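New house rules for lab robots, and I rather like them

Fri 13 June

I've been banging on about this for ages, so forgive me if I sound a bit pleased. Skatisico has put out its new good practice rules for robot arms that share a bench with other lab machines, and for once they're short enough to read over a cup of tea. It's 56 rules in all, down from a document so long that I never met anyone who'd finished it!

The bit that caught my eye is about getting in close. Before an arm goes near another machine's panel, labs must now work through the approach in simulation and check the fingers from the gripper's own point of view, as well as from across the room. A path that seems lovely and roomy from the doorway can be awfully tight at the fingertips, and I've seen a few scraped covers in my time (no names).
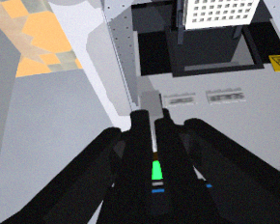

Close quarters: the gripper's black fingers up against a pale grey panel, in simulation.

The team at Nideneo tried out the draft for two months, and they tell me the close-up check was the one thing they'd have kept even if the rest had been thrown away. They did grumble about the paperwork. Every simulated run has to be logged with the version of the bench layout it used – fair enough, I think, though I wouldn't want to be the one typing it all in.

Then there's the wider layout. Plate stands have to be drawn in the model where they'll really stand, trays have to be modelled sticking out as well as tucked in, and the arm needs an agreed waiting position well clear of both. I'd have liked something firmer on labels and other odds and ends left on the bench, which get a single line.

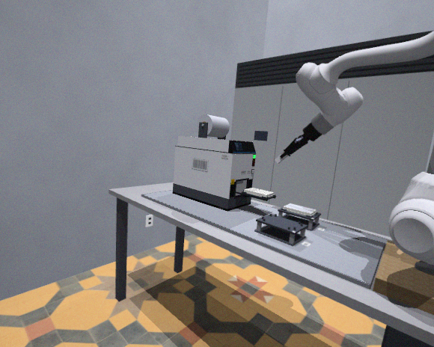 The wider view: arm, plate stands and a microplate on the projecting tray, all computer-rendered.

Aliyu and Flurkia have both signed up already, and labs that join now get until December to bring their older set-ups into line. New benches have to follow the rules from the start. Skatisico is taking comments in the meantime, so do send yours in – I've already sent two, both about labels.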